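Simulation notes: wrist-view policies on the Galindo tasks

3 min read

The September release of Galindo adds curved-part tasks to the simulated set, and we have now run the first full comparison on them. The question was narrow. Given only a wrist camera and joint state, does a policy trained on flat-shaded renders place the gripper as well on a curved board as it does on a straight one?

Training used 60 scripted demonstrations per task, generated in Furnidby with the default contact model. No textures were applied. We kept the shading plain so that a frame could be rendered on the same machine that runs the physics, and so that any gain from added texture can be measured separately later. Start poses were drawn with the gripper open and clear of the part.
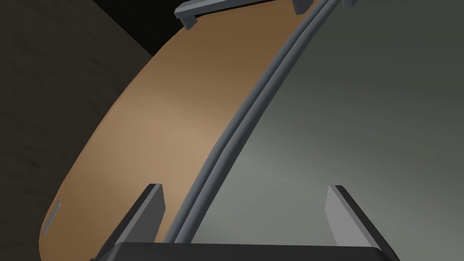 Two policies were compared. The baseline predicts one action per frame. The second, which we call Futidier, predicts a short chunk of actions and replans after every 6 steps. Both share an image encoder and were trained for the same number of updates on the same data. Neither sees a depth channel or an outside view.

On straight boards the difference was small enough that we would not claim one. On curved boards Futidier completed 38 of 60 trials and the baseline completed 22. Most baseline failures came late in the approach, when the fingers hid part of the edge and the predicted heading began to swing from one frame to the next. Chunking damps this. It does not remove it - when the first chunk is wrong, the arm commits to it and usually contacts the board with the outside of a finger.

Two limits should be kept in mind. Every trial used a single board radius, so we cannot say how either policy handles a tighter curve. The scripted demonstrations also approach from one side only, and a quick check from the other side gave poor results for both.

Nothing has been run on hardware. The next batch will vary the radius and the light direction, and will add a version of the baseline with a two-frame history, to separate the effect of memory from the effect of chunking. Configuration files and seeds are in the Astura shared folder under the curved-part heading. Groups that want their own encoder included in the next batch should have weights uploaded by Wednesday.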